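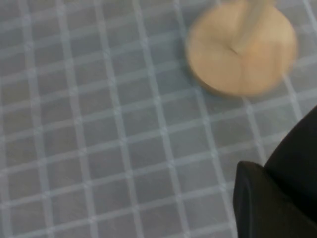 ## 3. Storing Headphones on a Mug Tree

### 3.1 Purpose

The study room in the Comthorpe building has one shared table and no hooks. Headphones are left on the table, and the cables tangle. Our group looked at whether a standard mug tree could serve as a headphone stand, with the cable stored on the same item. The course brief allowed only household goods, with no cutting, drilling or gluing.

### 3.2 Materials

- Mug tree, pale wood, round flat base, six pegs at different heights
- Over-ear headphones, black, with a black cable
- Tablecloth, gray with a white grid

The tree was chosen over two others (Ikby and Desel) on height. The Ikby tree was 267 mm tall and the Desel 200 mm. Ours is 297 mm. On the Desel tree the ear cups touched the base when the headband was hung from any peg, so it was dropped before the main trials.

The grid on the cloth was used to return the base to the same position between trials. It was not used for measurement.

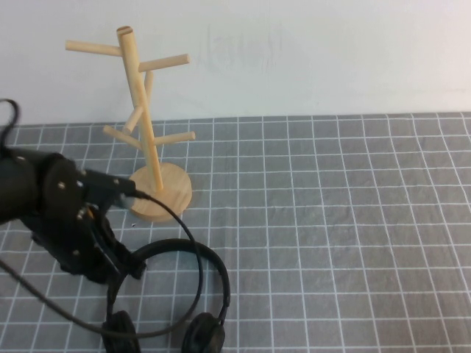 ### 3.3 Procedure

Each trial began with the headphones on the cloth and the tree standing behind them. The cable was dealt with first, then the headband. We ran 12 trials, split evenly between two methods:

1. Cable looped over one low peg, headband over a high peg on the opposite side.
2. Cable wound around the post below the pegs, headband over a high peg.

A trial was counted as a pass if everything stayed in place until the end of the class period. Trials in which the base moved off its grid square were repeated on Thursday.

### 3.4 Results

Method 1 passed in every trial. Method 2 failed twice. In both cases the winding slid down the post and the plug end reached the table. Winding also took longer, and the cable had to be fully unwound before the headphones could be used.

The headband sat at a slight angle in all trials, as a single peg supports only a narrow part of it. The padding showed no marks afterward.

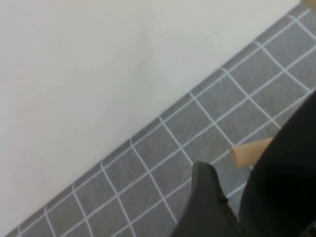 ### 3.5 Limits of the Test

Only one pair of headphones was used. A heavier pair would load one side of the tree more, and the base may tip. The Kurian method for tip testing needs a spring scale, and the lab's scale was out for repair in November. Peg finish was not compared. A cable with a cloth cover may hold to bare wood better than a smooth one, which could change the result for Method 2.

### 3.6 Recommendation

Use Method 1. Place the tree toward the back of the table with the loaded peg pointing along the wall. Repeat the tests with two pairs of headphones on one tree before ordering more.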